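Writing up how we are budgeting the second two-arm cell, mostly so I stop answering the same email. Numbers are ours, in dollars, before tax. Prices were good as of August. Your supplier will quote something else.

Scope first. One cell is two arms, two grippers, an aluminum base with slotted rails, wall panels, cabling, a controller PC and spares. The PC is shared between cells in our case, so it sits on its own line and I leave it out below.

Kerstead quoted 3694 per arm, gripper included. Plimero quoted 2423 per arm, gripper not included, and their wrist flange needs an adapter plate. By the time you add a gripper and the plate, the gap is small enough that lead time decides it.

Lead time: Kerstead said 60 days. Plimero would not put a date in writing. If your grant closes at the end of a quarter, read that sentence again before you pick the lower quote. 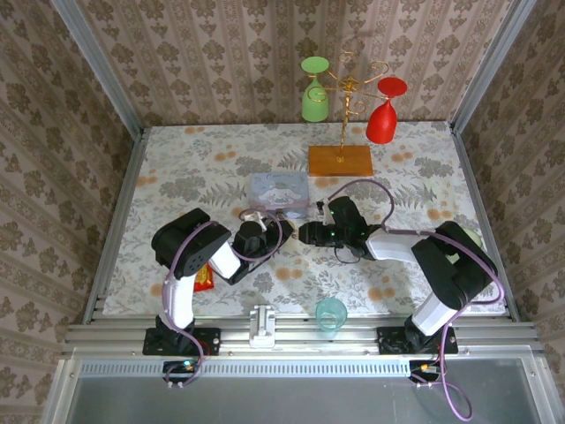 Existing cell, glass-holder tree at the back. Both arms bolt to the front rail through black plates.

Reach is the spec I would pay for. Two arms that have to meet mid-table need overlap with the elbows still bent. Measure from the mounting plate to the far edge of the work area, then check the payload figure at that distance. The headline payload is usually quoted closer in.

Cabling was under-budgeted on the first build. We had a single line for it, "cables, misc." It should have been three: the runs themselves, strain relief, and one full spare set. Cable that loops over an elbow joint moves every cycle and should be planned as a consumable. I now replace it on a schedule and charge it to operating costs.

Rails: buy longer than the drawing says. Slotted extrusion is cheap, recutting is annoying, and somebody will want to slide a base outward after the first week. Get the plates drilled by the same shop that cuts the rail.

Table dressing and props get their own line. Wallpaper, tablecloths, plastic stemware, cups, tins. The amounts are tiny but there are many receipts, and finance at Abou Zeid bounced a whole batch of ours for having no category. We call it "scene materials" now and it goes through.

Grippers: fingertips wear, grippers mostly don't. Order tips by the pack with the arm. Shipping on a separate order of tips cost us more than the tips did.

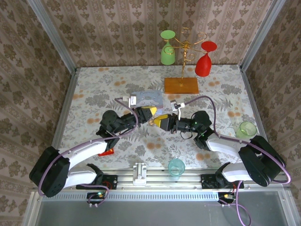

Dardo Acuña replied that I should drop the spare gripper and put the money into a third arm, kept on the shelf. His reasoning is that a joint failure stops the cell for the whole supplier turnaround, while a gripper can be swapped from the other cell over lunch.

Fair point, and I ran it. A shelf arm at the Kerstead price covers both cells once the second is up, provided all the arms are the same model. That last condition is the real argument against mixing vendors. Mixed cells need two sets of spares, two calibration procedures and two driver versions to keep alive.

One caution on the shelf arm: check when the warranty clock starts. On our quote it starts at shipment, so an arm that sits in its box for a year has used up a year of coverage. Skavis would start it at first power-on, but they only sell to us through a reseller and the markup eats the benefit.

Labor is the line people leave at zero. Mounting, routing, homing and calibration took two people almost two weeks on the first cell. I have the second one down for the same. It may go faster, but I am not budgeting for that.

Current plan: Kerstead for the pair, one shelf arm, fingertips by the pack, two cable sets, no spare gripper. The PO goes in September 2023. Still open is whether the shelf arm can be charged to equipment or has to go under maintenance.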